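Hekholm Snack Box Project
Progress report to the Fundier small grants program
30 August 2025

Thank you again for backing us! We said in May that we wanted every household on the Hekholm list to get a box of ready-to-eat food to go with the weekly groceries, and I'm very happy to say the boxes are going out. We have packed 100 so far, with 20 more promised for the Clendgate side, and people have been asking for them by name (they call them "the Hekholms," which we love).

The contents have settled down since the first batch. Each box is built around something filling from the bakery shelf, and then the small stuff goes in around it: candy bars, little wrapped sweets, something in a bag to chew on. We reuse plain cardboard boxes from the Hrytsenko store, so the packaging line in the budget has barely been touched. Some are a bit rough along the rim, but they hold up fine on the stairs.

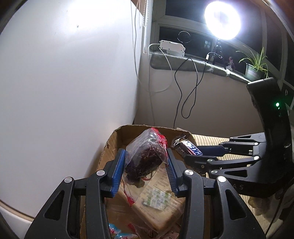
Minttu Partanen: I'd like to see the bread go in first every time. When it goes in last it gets squeezed, and the families with small kids do notice. Could we also put the chocolate on top? It's the first thing mine look for.

We took both points straight away. Bread is now the first item on the packing sheet and chocolate is the last, and the sheet is taped up where the packers can read it. It has made the work quicker too — a new packer can fill a box alone after one evening.

We also tried snack cups, which were a big hit with the younger children. They stand up nicely beside a loaf and fill the gap at the side that used to let everything slide.
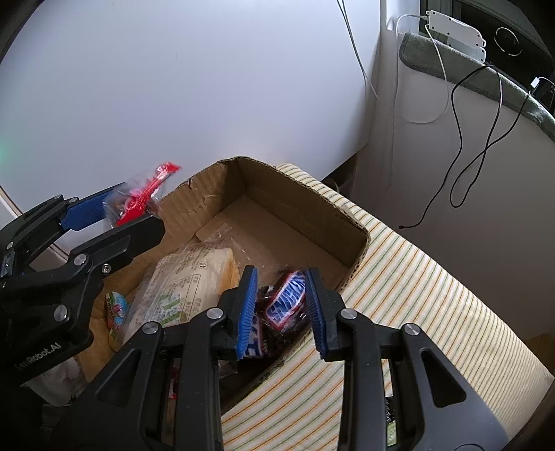

Hekholm Neighborhood Pantry — Packing Team

Still to do before the next payment: we need a second source of bread, as the bakery can't always cover us, and we want 8 boxes a round set aside with no nuts in them. Those will get their own packing sheet. We'd also like to move 3 packing evenings to the Clendgate hall so people there can join in without the bus ride.

Spending is on track and the receipts are in the folder we shared with you. Please come by and pack a box with us!

Domenica Reisinger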